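Sotunton breakfast set steps

README, second pass. Written quick before the folder moves, ask Ji-hoon if something is unclear.

What this is

199 short step lists in plain English for handling a green breakfast set at home. Getting it out, lids on, lids off, wiping it down, putting it away. Each list is one small job. No recipes in here, no cooking times, no food at all really. We wanted the boring bits between meals written down the way people would say them to each other across a kitchen.

Started as a side folder of Solberg (the big kitchen wording collection) and got too big for it. Solberg has pots and pans of every sort, all mixed. Sotunton is one set only, same few pieces over and over, so the wording can be compared without wondering which pot somebody meant.

Who

Torbjørn Lindholm wrote the first lists and the part names. Ji-hoon Cheon rewrote most of the wiping ones and did all the checking. Where we couldn't agree both versions are kept, see Doubles further down.

The things

Mint green all over, or near enough. The pieces that come up most:

The base. Long, low, rounded corners, matte finish. Thin seam running along the side, part way down. In the lists it's always "base", never "machine" or "cooker", even when that reads a bit stiff.

The pot. Stainless inside, pale green outside, thick green handle. Rings on the bottom inside. The lists say "inside" and "outside" for it and that's enough. Early lists had "liner", which made people think it lifts out. Removed.

The glass lid. Clear glass, thin steel rim, round mint knob in the middle, small dark vent hole out toward the edge. You pick it up by the knob. If a list says "take the lid" with nothing else it means by the knob. Holding by the rim is always spelled out, it only happens when washing.

The green pan piece. Metal handle. Some lists say "pan" and some "green pan", both fine, no difference meant.

The cloth. White, fluffy. Any soft cloth would do but the lists say "the white cloth" so we kept to that.

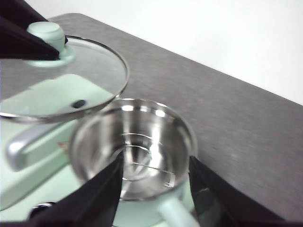
Files

steps.tsv - the lists, one row per step. Columns: list_id, step_no, text, part, note

parts.tsv - the part names, 19 of them, with the words we allow and the words we replaced

doubles.tsv - lists that exist in two versions

changes.txt - what changed, newest on top, patchy before October

Everything is UTF-8, tabs between columns, no quotes around the text. If your spreadsheet program eats the tabs, import as text first. The list_id is a word and a number stuck together, like lid12 or wipe40. The word is the kind of job. Gaps in the numbering are lists we threw out, don't go looking for them.

Kinds of job

lid - putting a lid on, taking it off, setting it down somewhere, swapping it between pieces

wipe - dry wipe, damp wipe, rims, knobs, the seam on the base

wash - sink jobs, pieces that can go in the sink only. Base is never in a wash list

stack - putting pieces inside or on top of each other for the cupboard

out - getting it all out again in the morning

Lid is the biggest kind by far. Wash is thin, Torbjørn was going to add more and then it was Saturday and he didn't.

A sample, so you know what to expect

lid12
Take the lid by the knob.
Lift straight up, then tip it a little so drips run back in the pot.
Hold it over the pot for a moment.
Set it down knob up on a folded towel.

wipe40
Put the base on something flat.
Lids off, put them to one side.
Wipe the long side from one end to the other.
Go along the seam with the edge of the cloth.
Turn the base and do the other side.
Lids back on last.

stack07
Pan at the bottom.
Folded paper towel in the pan.
Pot on top, handle pointing the same way.
Lid upside down in the pot, knob in the hollow.

Lists are short on purpose. If one got long we cut it in two and wrote "see" plus the other id in the note column.

How the text was written

One of us did the job at home or at the table, then wrote it down straight after, from memory. Then the other one read it and tried to follow it word for word, no helping. Anything that made the reader stop got changed. That's all the method there is.

Rules we ended up with:

Start the step with the verb. "Lids off" is allowed, people say it all the time.
One hand or two hands only if it matters.
No left and right. Use "handle side", "far end", "your end". Left and right fell apart as soon as somebody stood on the other side of the table.
Put down where a lid goes. Half of the questions in the first round were "ok but where do I put the lid".
Say knob up or knob down. Both ways happen. Knob up keeps the rim on the towel, knob down needs something soft under it or it rocks about.
No "carefully". It was in nearly every step at one point and it told the reader nothing.
"Wipe" is with the cloth, "rinse" is under the tap, "wash" has soap in it. Don't mix.

About wiping the base

Most of the arguing was here. Torbjørn wipes with the glass lid on, goes around it, then does the glass. Ji-hoon takes every lid off before the cloth comes anywhere near. Her way is slower but the rims get done properly and you don't push crumbs up against the glass. The lists go with lids off. The other order is in doubles.tsv for anyone who wants it.

The surface under the base matters too. On a hard counter it slides a bit when you rub the long side, and you end up holding it with your other hand. On carpet or a thick mat it stays put, but then you have to watch the fuzz. Some wipe lists have a last step "check underneath for fuzz" and that's where it comes from.

Matte green shows grease more than we thought it would. Look at it from low down with light from the side. Dry cloth first. If the cloth drags, go damp, then dry again. Wet cloth stays away from the seam, wring it hard and then wring it agian. 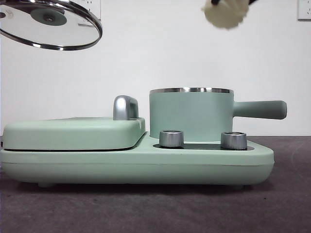
A fluffy cloth is good on glass and bad on steel, in our kitchens anyway. On the lid it picks up the fog and the fingerprints in one go. Inside the pot it leaves bits of white on the rings and then you're in there again with a plain tea towel. So the wipe lists say "the white cloth" for the lid and the outside, and "a flat towel" for the inside of the pot. If you find one that says the white cloth for the inside it's a leftover, tell us and we'll fix it.

Vent hole. Water sits in it. Shake the lid once over the sink or poke a corner of the towel through. Only a few lists have this as its own step, it should be more.

Underside of the knob, where it meets the glass: same story. Turn the lid over, one wipe around the middle, turn it back. Listed as "knob, under" in parts.tsv.

Doubles

Same job, two orders or two wordings. Version a is the one we'd use. Version b is kept as written, with its old words, so you will see "liner" and "carefully" in there. Not mistakes. Please don't clean up doubles.tsv, somebody did that in Solberg and the whole point of it was gone.

Known problems

The part column is sometimes empty when a step touches two parts. Should be both with a slash. Fixed in lid and wipe, not in stack.

"Rim" is used for the steel edge of the lid and also for the rolled edge of the pot. parts.tsv has "lid rim" and "pot rim" but the step text often just says rim. Usually obvious from the step before. Usually.

"Cover" turns up a few times. Means lid. Notar, the word checker we ran over it, lets it through.

Stack lists assume a shelf at chest height or so. If your cupboard is low or deep some of them are annoying to follow.

Out lists were all written early in the morning and it shows. Short, grumpy, one has a step that just says "coffee". Left in.

Spelling was checked in steps.tsv but not in the notes column.

Don't use it for

Instructions for a real product. It's how two people handle one set, nothing more. Whatever came printed with your own pieces goes first, especialy for what can go in water.

Counting how common a word is in English. Two writers, and we copied each other's habits after a while.

Adding lists

Copy the last block in steps.tsv, new id, one step per row. Have somebody else follow it before you send it. If it needs a new part name put that in parts.tsv first, with the words you decided against, those are as useful as the one you picked. Fenuron (the sister folder, trays and cutlery) has the same columns so you can paste back and forth.

Send to Ji-hoon, not Torbjørn, he loses them.

Still to do

More wash lists
Slash fix in stack
Vent hole step wherever a lid gets washed
Sort out rim
Decide if "set down" and "put down" are the same thing. Torbjørn says yes, checker is split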